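Dokdale gallery: the dish rack bench, planner build 131

Sawsan Jaber
Tue 6 December

I've been asked to put up some pictures of the kitchen bench before we argue about the planner again, so here they are, with my notes. Dulon is the grasp and placement planner we took on in May. Burevska is the perception layer underneath it. Both came with very confident slide decks. I look after the integration code between them and I'm the one who reads the logs, so take my mood into account.

The claim under review is that the new release handles "thin structure" without hand tuning. Thin structure means wire, mostly. My view is that it handles wire well in the simulator, where the wire is a clean mesh and the depth is perfect, and that the case for real wire hasn't been made. Clicking through to the full size is worth it if you care about the dividers.

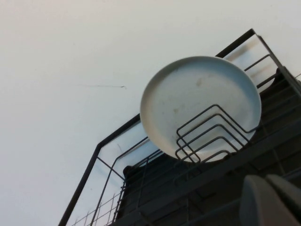
Wrist view: white plate in the dividers, gripper fingers at lower right.

A view like this is what Burevska gets to work with at close range. The plate is the easy part. It's big, round and pale, and the segmenter has never had much trouble with it. Look at the dark wires crossing its lower half instead. A mask that follows the visible plate will have bites out of it wherever a wire goes across, and the current code fills those bites back in by fitting a disc. Fine for the plate's pose. Less fine for collision checking, as the filled-in mask also removes the wires from the obstacle map unless they were picked up separately. I raised this in the spring and was told the voxel map covers it. The voxel map uses 6 mm cells. I'd like to see somebody draw me a thin wire in 6 mm cells.

Then there are the translucent side panels. The release notes say partly transparent surfaces are "supported", a word that is doing an awful lot of work. I've asked which return gets used when the sensor sees a panel and the wall through it, and I'm still waiting on a reply. Until I get one, I'm leaving the panels in the model as solid boxes and wearing the lost workspace.

One fair point to the other side: the new wrist calibration routine is better than the old one. It takes three poses where we used to need a whole afternoon, and the residuals look believable. I had no complaints to log there, and I did look for some.
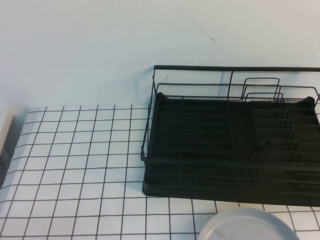

Fixed view: empty rack on the tiled counter

The wide camera supplies the coarse pose of the rack before the arm goes in. Note that the rack runs out of view on the right. Dulon fits its template to whatever it can see and reports one confidence number for the lot, so the side it can't see gets the same score as the side it can. I don't think that's defensible. A per-region score would be a small change and I've written up the ticket twice.

The tile grid is popular with the Ratanaporn people, who want to use the grout lines as a free calibration target. I'm not keen. Some of those lines look a bit wavy even by eye, and a regular grid is a lovely way to be wrong by exactly one tile and feel good about it. If we go down that road I want a proper marker board on the bench as well, at least for the first month, and both results logged side by side.

As for planning time, the budget is 200 ms per query and the dashboard shows it being met. The dashboard leaves timeouts out of the average. I've put the timeouts back in on my own branch and will post the plot once it's been reviewed by someone who isn't me.

Comments to the integration list, please, and attach a log if you're going to tell me it works on your machine.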